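Notes from a day at the gripper open lab
Posted in Trips, Hardware | 7 comments

I got back last night with sore feet and a notebook full of arrows, so forgive the order of things. Kekorton held its March open lab for integrators, and Musa Oyewole and I took the early train to get there for the nine o'clock start. There were 60 places and I think every one was taken. The idea was simple: bring your own gripper or borrow one, bolt it to one of their arms, and run it at real shelves and real laundry for as long as your slot lasted.

My slot was at the shelf station. Leobardo Aguirre had the arms set up before we'd even found the coffee, and he let me start with the parallel two-finger gripper from Zilell, the one I'd been reading about all winter. I loved it right away! The fingers are linkages, so they swing a little as they close, and you have to allow for that when you plan an approach between two bottles that stand close together. My first program didn't allow for it at all. Leobardo moved the approach point back, slowed the last bit of travel, and suddenly it all looked easy.

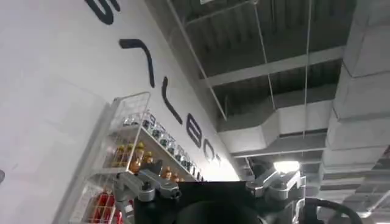
What I wanted to know was how the wrist camera would cope when the arm came in low. We use an overhead camera at work and it's fine until the arm gets in its own way – then you're guessing. With the camera riding on the wrist, the fingers are always in view, so you can check your finger spacing against the thing you're about to pick. The price is that a steep tilt gives you a lot of ceiling. Sze-wing Peng, who was running the vision side, had us lock the exposure by hand before each run, and after that the detector stopped jumping from one bottle to its neighbor. I've written that down in capital letters.

We did 100 picks with the Zilell and then 100 with the Chávez, which is lighter and has softer pads. The Zilell dropped fewer. The Chávez was kinder to labels and much quicker to swap (one screw, one connector, done). If I had to choose for our own line I'd want another day with both, and I'd happily take that day tomorrow.

After lunch we moved over to the laundry station, which I had nearly skipped. So glad I didn't! Fabric is a whole other sport. A bottle stays the shape it was when you planned the grasp, and a shirt does whatever it likes. Revathi Unnithan has been working on this for a couple of years and she was generous with her time, letting people drive the arm by hand first and only then showing us what her software does with the same job. 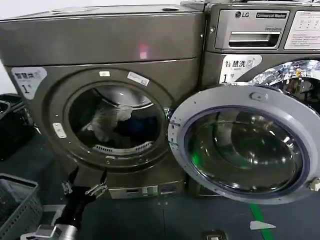
The laundry station, with the two-finger gripper down by the base of the first washer.

Driving by hand taught me more than the demo did. The round opening is the hard part. You need the wrist to go in nearly level, and if the elbow is too high you run out of joint range just as the fingers get to the cloth. Revathi's advice was to park the elbow out to the side before doing anything else. She also opens the fingers up to 7 centimeters for clothes, far wider than I would have, and lets them close slowly on whatever is there. Omar Hamdan had a go with the Flalitz controller, which has a force dial on the side, and he got the hang of it faster than any of us. I kept squeezing too hard. Musa has promised not to mention the sock.

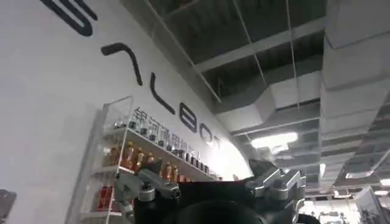 My last half hour went on finger spacing, back at the shelf station, where Leobardo let me change one setting at a time and rerun the approach. I wish I'd done this first. Coming in with the fingers wide gives the camera a clear look between them, but the hand gets bulky on the outside. On the middle shelf, with the orange-brown tea bottles standing in a loose row, the left finger was already across some of them in the camera view while the ones to the right were partly behind the gripper. Sze-wing's fix is to take one good look from farther back, save the positions, and trust those for the last stretch. Mine is going to be a narrower opening and a second look. We argued about it very pleasantly until they started switching off the arms.

Things to try at home: the locked exposure, the sideways elbow, and a slower close on anything soft. I've also asked Kekorton whether we can borrow the Chávez for a couple of weeks. Leobardo has my pick logs and says he'll send them over once he's pulled out the runs where I hit the wrong button, and I'll put the numbers up in a separate post when they arrive.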